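工单 #1254:Plirnora 打印队列卡住,二楼标签机无法出纸

状态:已关闭
优先级:中
所属站点:Brungate 仓库
产品:Plirnora 打印服务,Stikance 标签机
创建日期:2023年4月11日

问题描述(提交人填写)

早上开班以后,二楼打包区的 Stikance 标签机不出标签。电脑上点打印,提示“已发送”,队列里能看到任务,状态一直是“等待中”。一楼的两台正常。重启过标签机,重启过电脑,没有变化。现在二楼的单子拿到一楼去打,来回跑,发货慢了不少,请尽快处理。

补充:昨天下班前还是好的。中间没有人动过设置,纸卷是昨天下午换的,同一批货。

第一次回复(支持)

收到。请先提供以下信息:

标签机面板上的指示灯是什么颜色,是常亮还是闪烁。
按住进纸键五秒,能不能打出自检页。
自检页上的 IP 地址。
Plirnora 客户端的版本号,在“帮助”菜单的最下面一行。

先不要清空队列,需要看里面卡住的任务。

提交人回复

绿灯常亮。自检页可以打出来,字迹清楚。IP 最后一段是 241。客户端版本 11。队列里的任务没有清,还在增加,有人不知道情况,一直在点重打。

支持处理记录

自检页正常,说明打印头、纸张传感器和供电没有问题,先不考虑硬件。

从服务器 ping 这台标签机,前几个包通,后面断,过一会儿又通。查服务器上的端口配置,Plirnora 里登记的二楼标签机地址最后一段是 201,和自检页不一致。

201 这个地址现在也有设备应答,不是标签机。看网卡厂商信息,是 Kerekes 的门禁控制器。也就是说任务一直往门禁控制器上发,对方不认打印协议,Plirnora 收不到完成信号,所以状态停在“等待中”。

询问站点网络情况:昨天晚上机房的交换机断过一次电,恢复以后各设备重新获取地址。二楼标签机当初装的时候没有设静态地址,也没有在路由器上做保留,一直靠自动分配。之前没有变过是因为租约一直在续。

ping 时通时断是另外一个问题,先记下来,后面单独查。

第一次处理

在 Plirnora 管理页面把二楼标签机的端口地址改为 241,保存,重启打印服务。

结果:队列里最早的一条任务打出来了,第二条打到一半停住,标签机红灯闪,面板显示“数据错误”。按取消键以后恢复绿灯,再发一条,同样停在一半。

提交人问能不能先把标签机换到一楼的网口上试。可以,但先等一下,看完日志再搬。

日志摘录

任务开始,连接成功
发送数据块 1,确认
发送数据块 2,确认
发送数据块 3,超时
重试,超时
重试,超时
任务挂起,状态改为等待

三条任务都是在第三块数据上超时。数据内容不一样,停的位置一样,不像是标签模板的问题。短任务(只有一行文字的测试标签)可以打完,带条码和徽标的长标签打不完。结合 ping 时通时断,怀疑是网线或者交换机端口。

第二次处理

请站点同事按下面的顺序试,每一步只改一个地方,试完告知结果再做下一步:

一、把标签机背后的网线拔下来重新插紧,打一张长标签。
结果:没有变化,停在一半。

二、换一根确认能用的网线,从标签机直接接到墙上的网口。
结果:没有变化。

三、网线换回原来那根,墙上改用旁边的网口。
结果:长标签可以打完。连续打十张,全部完成。

原来的墙面网口到配线架之间有问题。站点同事把面板拆开看,里面有一根线没有压到位,拉一下会松。配线架一端没有发现异常。

站点那边的布线不在我们的支持范围内,请联系当初做布线的单位重新压线。在修好以前,标签机先用旁边的网口,原来的网口贴上“停用”,以免再有人插上去。

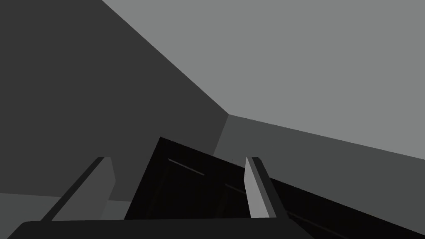 关于队列里积压的任务:因为有人反复点过重打,里面有不少是重复的。直接放行会打出大量重复标签,贴错的可能性比较大。处理办法是在 Plirnora 里按订单号排序,同一个订单号只保留最后一条,其余删除。已经拿到一楼打过的订单,也要从队列里删掉。站点同事核对了一楼的出货记录以后操作,没有再出现重复标签。

第三次处理(地址固定)

在路由器上给二楼标签机做了地址保留,仍然用 241,不改回 201,免得和门禁控制器冲突。一楼的两台标签机也查了一遍,一台已经是静态地址,另一台是自动分配,一并做了保留。

Plirnora 的端口设置里有一项“断线后自动搜索设备”,这个站点原来是打开的。这项功能按设备名称查找,二楼标签机的名称一直是出厂默认名,和一楼其中一台重名,所以找不到唯一结果,就继续用旧地址。已把三台的名称改为“一楼东”“一楼西”“二楼打包”。改名以后需要在每台客户端电脑上刷新一次打印机列表,否则下拉菜单里还是旧名字。

刷新的步骤:

关闭 Plirnora 客户端,确认右下角托盘里也退出了。
重新打开,进入“设置”,选“打印机”。
点“重新获取列表”,等进度条走完。
在默认打印机一栏选对应楼层的那台,保存。

提交人回复

二楼四台电脑都刷新了,三台正常。最靠窗的那台刷新以后列表是空的,一台打印机都没有。

支持回复

列表为空一般是客户端登录的账号没有站点权限,或者本机缓存坏了。请先退出账号重新登录。如果还是空,关闭客户端,把程序数据目录下的 cache 文件夹改名为 cache_old,再打开。不要直接删除,里面有本机的标签边距设置,改名以后需要时还可以找回来。

提交人回复

重新登录没有用,改了文件夹名字以后列表出来了。打了一张试,内容整体往右偏,条码右边少了一点,扫不出来。

支持回复

这是边距设置回到默认值的缘故。关闭客户端,从 cache_old 里把 margin.ini 复制到新的 cache 文件夹,覆盖原文件,再打开客户端。

提交人回复

复制过去了,位置正常,扫码枪能扫。

门禁控制器

提交人另外问,打印数据发到 Kerekes 门禁控制器上,会不会影响门禁。从日志看,对方每次都是收到连接以后直接断开,没有接收数据。站点同事试了各个门的刷卡和出门按钮,都正常。如果后面发现门禁记录有缺失,请联系门禁的供应商,我们这边可以提供当天的连接时间供对照。

观察

标签机在旁边的网口上运行了两个班次,没有再出现挂起的任务。服务器到标签机的 ping 没有丢包。

原网口由布线单位重新压线以后,站点同事把标签机接回去试过,长标签可以打完。最后决定不换回去,继续用旁边的网口,原来的留作备用,“停用”的标贴已经撕掉。

关闭说明

原因一:交换机断电后标签机地址变化,Plirnora 里登记的仍是旧地址,旧地址已分配给其他设备。
原因二:墙面网口压线松动,大一点的任务传输中断。
处理:更正端口地址,路由器上做地址保留,三台标签机改名,更换网口,清理重复任务,修复一台客户端的缓存。

遗留事项:机房交换机没有接不间断电源,已告知站点,由站点自行安排。“断线后自动搜索设备”遇到重名时界面上没有任何提示,已作为改进建议提交给产品组,另开工单跟踪。

提交人确认可以关闭。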